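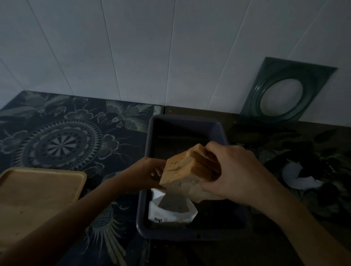
Ticket: Budget configurator rejects sliced bread task, quote total wrong
Product: Usia planning tool, small cell package
Opened by: Shobha Warrier, Pallum
Assigned to: Venkatesh Reddy, Irnen
Opened: 3/27/20
Priority: normal
Status: closed, quote reissued

Problem as reported

We are planning one tabletop cell for sliced bread. Task: take slices from an opened loaf and lay them flat in a square tray with a raised rim. The configurator accepts the arm and the table mount, then stops at the gripper page with "no compatible end effector for soft goods." If I change the product class from soft goods to packaged goods, it goes through, but the total drops by exactly the price of the soft finger set and no gripper line shows on the printed quote.

Steps to repeat

1. New plan, single arm, tabletop.
2. Product class: soft goods. Item thickness: leave at default.
3. Tray type: rimmed, square corners off.
4. Go to end effector. Error appears.
5. Go back, set packaged goods, continue. Quote prints without a gripper.

Expected: soft finger set at $1,995 listed as its own line, with the adapter plate at $575 below it.

Our purchase request has to carry line items. A single total will be sent back.

Venkatesh Reddy
Reproduced on the current build. The default thickness field is blank for soft goods, and the compatibility check reads blank as zero. No finger set is rated for zero thickness, so the list comes back empty. Enter 14 mm and both the finger set and the adapter plate appear.

The missing line under packaged goods is a separate fault. That class assumes a gripper is already owned and prices it at nothing. There is a checkbox for this on page 2 of the tool, hidden when the plan is started from a template. I have filed it internally.

Before I reissue, please confirm the following:
– Does the loaf reach the cell in its bag?
– Is the final position of the slices fixed, or is anywhere inside the rim acceptable?
– Does the existing tray stay?

Shobha Warrier
In the bag, opened. We do not want to pay for bag handling in this round, so assume a person pulls the bag back and sets the loaf down. Slice position is fixed, two by two, and it nearly fills the tray. The tray stays. We have no budget for custom fixtures.

Venkatesh Reddy
Two by two changes the plan. With that little clearance at the rim, the fingers cannot open fully beside a slice that is already placed. You have three ways to go, and they price differently:

Option A. Soft finger set as quoted. Place the first slices against the rim, then lower the last one from above at an angle. No added hardware. Slowest.
Option B. Vacuum pad. I would not budget for this. Open crumb leaks air and the pad filter will need cleaning more often than your plan allows for.
Option C. Soft finger set plus a second light tool that nudges slices square after placing. Needs a tool changer, quoted separately.

By hand, the placing and the squaring up tend to be one motion with both hands in the tray. A single arm has to do them in turn, and the cycle time in the plan should allow for it.

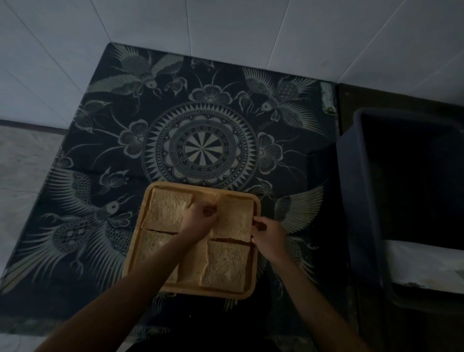
Anil Pillai
Has the crust been considered in the squaring step? If a slice has a ragged edge, pushing on it will tear it further, and I would be asked to approve a tool changer for a step that adds scrap. I would like Option A costed first, with Option C held as a later line.

Venkatesh Reddy
Agreed on the order. I have no test data for torn edges with the nudging tool, so I cannot give a scrap figure for Option C. Option A also has no figure until samples are run. The sample run is a paid item and is now on the quote as optional.

Quote reissued with these changes:
– Product class set back to soft goods, thickness entered
– Soft finger set, own line
– Adapter plate, own line
– Bag handling removed
– Tool changer moved to future items, unpriced
– Spare fingers added as optional

Shobha Warrier
Received. Line items print correctly. The spare fingers show under "services" and our system will tax them wrong. Can they be moved to parts?

Venkatesh Reddy
Moved. Please download again, as the old link still opens the first version.

Shobha Warrier
Second version is correct. You can close this one. I will open a new ticket for the sample run when Anil has signed.

Resolution: blank thickness on soft goods plans now shows a warning. Hidden checkbox fault remains open under its own ticket.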